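Tunside Women's Health Board > Thyroid and hormones > Underactive thyroid and periods all over the place

marlowe_jen
17 Jul 2026
Hi all, long time lurker. GP rang to say my thyroid is underactive and I'm starting tablets on Monday. My periods have been a mess since last year, really heavy and then nothing for weeks. Has anyone had theirs settle down once they were on the right dose? She was a bit vague about it and I forgot to ask!

pipkin72
Mine did, but it took a good few months and two dose changes. Take it on an empty stomach, glass of water, then wait before your tea. I used to have it with breakfast and wondered why my bloods never budged.

Trevaskis_D
Digby here, posting for my wife as much as me. Hers never settled and it was fibroids all along. Please don't let them put everything down to thyroid.

pipkin72
Bit gloomy for someone who hasn't even started the tablets, Digby. Plenty of us had heavy periods from thyroid and nothing else.

Trevaskis_D
Not trying to scare anyone. She waited over 300 days for a scan, that's all, and she'd have liked someone to say it sooner.

kettle_on
I'm with Digby on asking, though I'd give the tablets a fair go first. Write down your dates and how heavy each day is. I took mine in on the back of an envelope and the nurse was thrilled with it. Also ask for your iron to be checked, because I was blaming my thyroid for being shattered and my iron was on the floor.

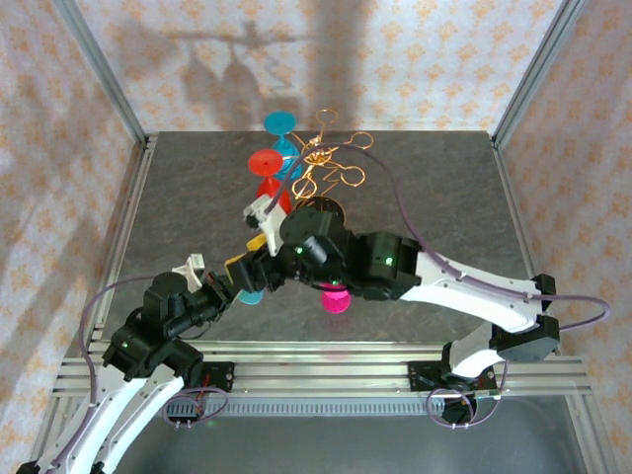

And if they do give you iron, keep it well apart from the thyroid tablet, four hours is what my pharmacist told me. I have one when I wake up and the other with my tea.

marlowe_jen
Thank you, that's so helpful (and Digby, I'd rather know, so no harm done). Iron is going on the list. Did anyone's hair grow back?

pipkin72
Mostly! Slowly though. I've still got a daft fluffy bit at the front.

kettle_on
Same, mine sticks straight up. Bloods again in August?

marlowe_jen
End of August, yes. Will report back.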